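Ticket: Episodes rejected after upload, home room 2
Opened by: Henrik Kleinschmidt, Terden site
Status: Closed, with one open point (see last entry)
Priority: Normal

17 Aug 2023, first entry

Hello support team. I write for the recording shift in Terden. Since the update of the Tikby checker, many of our episodes are rejected with the message "tool pose lost". Before the update it was a rare message for us. Now it comes for almost every task where the operator must lift something flat, for example a frame or a tray. Tasks with cups and small boxes pass as before.

What I tried already:
– Restarted the station and the checker. No change.
– Cleaned the marker cubes with a dry cloth. No change.
– Changed the left and right grippers between two operators. The rejections stayed with the task and did not follow the grippers.

We have 2,024 episodes in the batch for October, and the people here are paid a bonus for accepted episodes. So please understand that this is not only a technical question for us.

Reply from Rieger support

Thank you for the clear report. Please tell us if the cubes are mounted on the base of the gripper or on the side, and send a picture of the work as it is normally done. Please do not ask the operator to pose.

Second entry, Henrik Kleinschmidt

The cubes are mounted on the base, as in the manual from Lisow. Nothing was changed there by us. The operators hold the grippers in front of the body and the fingers point to the furniture.

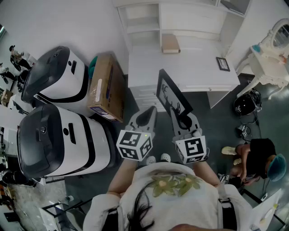

My own guess is that the checker became more strict about the angle between the cube and the camera. When an object is light and small, the hand stays almost level. With a flat object the operator has to tilt, and the wrist turns together with it. The deer print is a good case: the right gripper is closed on the lower edge of the black frame and the frame is tilted up, while the left gripper is still open and holds nothing. I would like to know if the checker expects both grippers to have contact in this task. In our instruction sheet it is written only "move the picture", and it does not say with one hand or with two.

I also want to report what the operators say. Before, a shift leader looked at the episodes and came to talk if something was wrong. Now the checker gives a red line on the screen and no person explains it. Two colleagues started to move very slowly and stiffly, in the hope to be accepted. They have pain in the shoulders in the evening. One asked me if she is doing the work badly. I told her no, but I could not show her a proof.

Reply from Rieger support

Your guess is right in the main part. The limit for the cube angle was made smaller in the update, and it should apply only to tabletop tasks. Your station profile was moved to this group by mistake. Please set the profile back to "room", then send the rejected episodes again. It is not necessary to record them again. About the hands: one hand is allowed if the sheet does not ask for two.

Third entry, Henrik Kleinschmidt

I changed the profile and sent a first group of rejected episodes again. Result:
– 6 episodes were sent.
– 5 were accepted.
– The last one was rejected with another message, "start frame missing". This is correct, the operator pressed the button too late.

I will send the rest overnight. The queue takes not more than 2,000 episodes at one time, but the rejected ones are far below this number.

I have printed the answer about one hand or two hands and put it next to the station. I also told the two colleagues that they can move in their normal speed again. They were glad, and a little angry too, I think with reason.

Fourth entry, Henrik Kleinschmidt

The rest is through. The bonus for the re-sent episodes is counted in this month, I confirmed it with our office.

Open point: we ask that the red line shows the reason in simple words and the name of a person who can be called. At the moment the operator sees only a code. Rieger support answered that the request is forwarded. You can close the ticket, but please keep this point open.

Related tickets
Tikby checker: message "start frame missing" after late button press
How to change the station profile from "tabletop" to "room"
Lisow grippers: cleaning the marker cubes
Upload queue stops when it is full
Terden: request for longer breaks between two-hand tasks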